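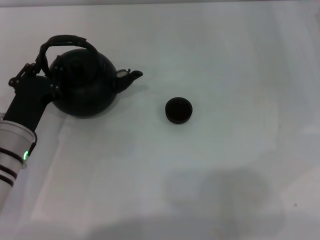 The black teapot, with its lid off to the side on the white table.

Teapot care, and a few other things I've picked up about tea stains

8/17/18

I get more mail about teapots than about anything else I write up here, which surprised me at first because I thought everybody had gone over to mugs and bags. Apparently not! So I've gone through my notes and put all the tea stuff on one page, and I'll add to it when I learn something new.

First, figure out what your pot is made of. Turn it over and look, or find the box if you still have it. Plain glazed stoneware and porcelain will forgive nearly everything. Cast iron usually has enamel on the inside these days, and that enamel does not like scouring powder or being banged around with a metal spoon. Unglazed clay is a whole different animal and I'll get to it further down.

The brown film

For glazed pots I use baking soda. Two tablespoons in the pot, fill it up with hot water from the kettle, and leave it alone while you do the breakfast dishes. Then go around with a soft bottle brush and rinse until the water looks clear. If the film has been building for years (mine had) you may need to do it again the next day. I used to use bleach and I'm sorry I ever did. The smell hung around, and I was pouring out good tea for a week.

Denture tablets work too. One for a small pot, two for a big one, warm water, leave overnight. My neighbor Corina Mayrhofer swears by them for the spout in particular, where no brush I own will go. Try a pipe cleaner for the strainer holes inside, the fuzzy craft kind, folded over so the wire end doesn't scratch.

Don't use any of this on bare cast iron. For a bare iron kettle that's started to rust inside, boil a handful of used green tea leaves in it for 20 minutes, let it cool, dump it out and dry it over low heat. The rust goes dark and stops coming off in the water. I got that one from Golshifteh Fallahi, who wrote me a two-page letter on the subject and was right about all of it.

Drying with the lid off

Please, please don't put the lid back on a damp pot. I did this before a long trip once and came home to something gray and furry. Rinse, shake it, wipe what you can reach with a dish towel, and let the pot and the lid air out separately until the next morning. If you keep yours in a closed cabinet, tuck a folded paper towel inside before you put it away. A sugar cube does the same job and keeps the musty smell down.

Drips

A dribbly spout can be helped along with a tiny dab of butter on the underside of the lip. It sounds silly and it works fine, though you'll be doing it again after every wash. Also, don't fill the pot so full. Mine behaves until it's past the top of the spout holes and then it's all over the tablecloth.

Unglazed clay

No soap, ever. No baking soda either. Rinse with hot water, wipe the outside with a soft cloth, and stick to one kind of tea if you can stand to. I had one that went through the dishwasher (not by me, I'll say no more) and it tasted of lemon detergent right up until I gave up and put a fern in it.

Rings on a white table

A white tabletop shows everything. For a fresh ring, a damp sponge and a drop of dish soap will do it. For one that's sat overnight, make a paste of baking soda and water, spread it on with your finger, give it ten minutes and wipe it off without scrubbing. I'd test it on an out-of-the-way corner first, especially if the finish is glossy. Painted wood is the touchy one! Go easy on the water and dry it right away.

Heat marks are another matter, and I've had poor luck with them. Niamh Cullinane wrote to say she uses a warm iron over a dry dish towel, a few seconds at a time. I tried it on an old side table and got maybe half the mark out. Use a trivet.

Handles

If your pot has a metal handle that arches over the top, it's going to get hot if you leave it near the burner. A strip of cotton cord wound tightly around the middle makes a decent grip. Start by laying a loop along the handle, wind over it, poke the end through the loop and pull it under. You'll want more cord than you think. Mine has lasted since October and only needs a tug now and then to tighten it up.

Leftover tea

Cold black tea is good on ferns and roses, no milk or sugar in it, of course. Used leaves can go in the compost, but check the bags first, as plenty of them have plastic in the paper. I snip mine open over the bucket and throw the bag in the trash.

Next I want to try citric acid on the kettle scale. If you've already done it, write and tell me how much you used per quart.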